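Why do things sound different when you tap them?

Hello again! Last time I wrote about why your voice echoes in the swimming pool, and a girl called Tonantzin wrote in to ask me a brilliant question. She wanted to know why a spoon goes "ting" on a glass but only "tock" on a table. I've been wandering round my house tapping things ever since, so let's find out together.

What is a sound, anyway?

A sound starts when something wobbles. Grown-ups call this wobbling a vibration. When you tap something, it shakes backwards and forwards very quickly, usually much too quickly for you to see. The shaking pushes on the air next to it, that bit of air pushes on the next bit, and so on until the push gets to your ear. Inside your ear there's a thin little skin called the eardrum, and it starts wobbling too. Your brain does the rest.

You can feel this happening. Put your fingers gently on the front of your throat and hum. Feel that buzz? That's your own voice, wobbling away!

High sounds and low sounds

If something wobbles 100 times in one second, you hear a low, growly sort of note. If it wobbles 1,000 times in one second, you hear a much higher one, a bit like a whistle. Try saying "wobble" 1,000 times in a second. I got to 3 and had to have a sit down.

Small, stiff things tend to wobble fast, so they make high sounds. Big, floppy things tend to wobble slowly. Think of a tiny bell on a cat's collar and then a great big church bell (they'd look very silly if you swapped them over).

Why does a glass go "ting"?

Glass is hard and stiff, and once it starts wobbling it likes to carry on for a while. That's why you hear a long, clear ring. Wood is full of tiny fibres, left over from when it was part of a tree, and they soak up the wobble very quickly. So you get a short "tock" and then it's gone.

Cloth is even better at soaking up wobbles. Tap a spoon on a folded towel and you'll hardly hear a thing. Curtains and carpets do the same job, and an empty room with bare floors sounds much louder than one with a nice thick rug in it.

The kitchen table is my favourite place for listening to all this, as there are so many different things to tap before dinner. A plate, a glass, a fork and the table itself will each give you their own sound.

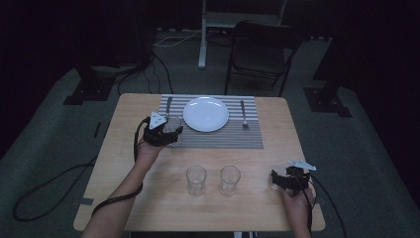
Make your own glass music

You will need two glasses the same size, a jug of water, a teaspoon and a grown-up who doesn't mind a bit of noise.

First, tap the side of each empty glass very gently with the spoon. They should sound nearly the same. Now pour water into one of them until it's half full, and tap them both again. What's happened?

The one with water in it makes a lower note! The glass has to push all that water about when it wobbles, and that slows it down. Slower wobbles, lower sound. Add a little more water and listen again.

If you can borrow more glasses, line them up with a different amount of water in each and see if you can play a tune. My friend Rutilio can do the whole of "Twinkle, Twinkle, Little Star". I can do the first line, and then I always hit the wrong glass.

Remember, gentle taps only, and if a glass has a crack or a chip in it, leave it alone and tell your grown-up.

Next time: why does your tummy rumble?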